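Workshop Notes: Keeping Small Screws in Order

Residents using the Cordeiro workshop are asked to sort fasteners before any repair begins.
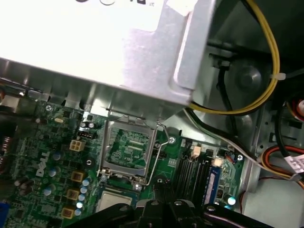 Place a shallow tray at the left of the bench and label each section with masking tape. Screws of unlike length should never share a section. A muffin tin with 8 cups serves well for most household jobs. Return the trays to the Prinik cabinet by closing time. Replacement labels may be requested from Steinar Kvaran.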